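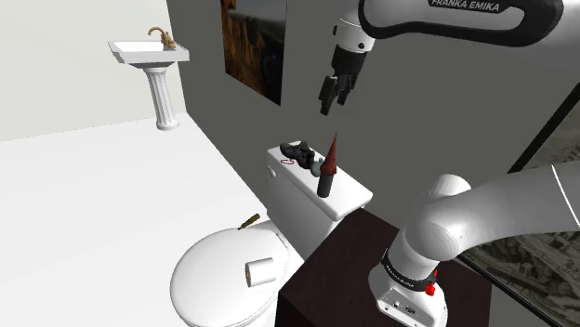

Summer water rates in Vurkwood start with the July bill, and the most common reason for a high bill at this time of year is a leak inside the house. Sprinklers get blamed first. Most of the calls we take in June and July end up in the bathroom, at a toilet tank like the one in the picture, where water can slip from the tank into the bowl day and night without making a sound. A slow leak of this kind doesn't leave a puddle and it doesn't stain the ceiling downstairs. It goes down the drain and shows up on the meter.

This item covers how to check for a leak, what the usual repairs are, and how to ask for a bill adjustment if you find one.

Checking with the meter

The simplest test is to read your meter twice. Pick a time when everyone is going to be out or asleep. Turn off the taps, the washing machine, the dishwasher and the ice maker. If you have a water softener, make sure it isn't set to run during the test. Write down all the digits on the meter, including the ones to the right of the mark, and leave the water alone for 2 hours. Then read it again. If the numbers have moved, water is going somewhere.

Homes on the east side of town mostly have the newer Clonen meters, which have a gray flip-up cover and a screen that wakes up in daylight. If you are reading one in the evening, shine a flashlight on it for a few seconds. The screen switches back and forth between the total and the current flow. A flow above zero with everything turned off means a leak. The older dial meters west of Azar Street have a small red triangle on the face, and it turns whenever water is passing through. Watch it for several minutes, as a slow leak will barely move it.

If the meter shows a leak, close the main shutoff inside the house and look at the meter again. If it stops, the leak is indoors or on a line fed from indoors. If it keeps going, the leak is between the meter and the house and you should call us before you dig.

Checking the toilets

Take the lid off the tank and set it down flat on a towel. Put several drops of food coloring in the tank water and wait 15 minutes without flushing. Color in the bowl means the flapper is letting water through. Do this for every toilet in the house, including the one in the basement that hardly gets used. We hear about that one a lot. Flush when you are finished so the coloring doesn't sit.

Free dye tablets are at the front counter. They do the same job as food coloring and are a little less messy.

Next, look at the water level. It should sit below the top of the overflow tube, the open pipe that stands up in the tank. If water is trickling over the top of the tube, the float is set too high or the fill valve isn't closing. On most models the float has a screw or a clip you can move by hand.

Repairs

Flappers are rubber and they wear out faster in treated water. A new one costs a few dollars at any hardware store. Bring the old one with you or take a picture of it on your phone, as there are several sizes and the wrong one will leak as badly as the one you took out. Turn off the valve behind the toilet, flush to empty the tank, unhook the old flapper from its pegs and snap the new one on. Leave a little slack in the chain. A chain that is too tight holds the flapper open, and a chain that is too long can get caught under it.

While the tank is empty, run a finger around the seat where the flapper lands. It should feel smooth. Mineral crust can be taken off with a scrub pad and some vinegar. If the seat is chipped or pitted, a new flapper won't fix the problem and the whole flush valve will need to be replaced, which takes longer and may be a job for a plumber.

We don't recommend the drop-in cleaning tablets that sit in the tank. They are hard on rubber parts. The kind that clips inside the bowl is fine.

Please check the valve behind the toilet while you are at it. If it won't turn, don't force it — use the main shutoff and have the valve replaced. Old valves break, usually on a weekend.

Bill adjustments

A household can ask for one leak adjustment in any twelve-month period. To qualify, the bill has to be well above your usual amount for the season, and the leak has to be fixed before you apply. Send us the receipt for the part or for the plumber's visit, along with form 3092. A receipt for a flapper is enough. We will compare the bill with the same period last year and credit part of the difference. The credit goes on your next bill and can't be paid out in cash.

We approved 47 adjustments last summer. The ones that were turned down were mostly missing a receipt, or came in while the leak was still running. Pool filling and lawn watering don't count as leaks. A broken sprinkler line does, if you have the repair receipt.

Form 3092 is at the front counter and in the billing section of the website. Allow three weeks for an answer in the summer months.

Other notes

The work on the Trilloveck main will continue through July. Customers along the route may see cloudy water for a short time after a section is put back in service. Run a cold tap, preferably the bathtub, until it clears. Hold off on washing white clothes until then. We will leave a card on your door the day before your section is shut off.

We have about 500 low-flow showerheads left from the spring order. They are free to residential customers, one per bathroom, while they last. Bring a recent bill to the front counter. They fit a standard shower arm and come with a roll of plumber's tape.

The office is closed for Memorial Day. For a broken main or water coming up in the street, call the after-hours number on the back of your bill.

Posted 25 May 2024 by the Vurkwood Water Department, Customer Billing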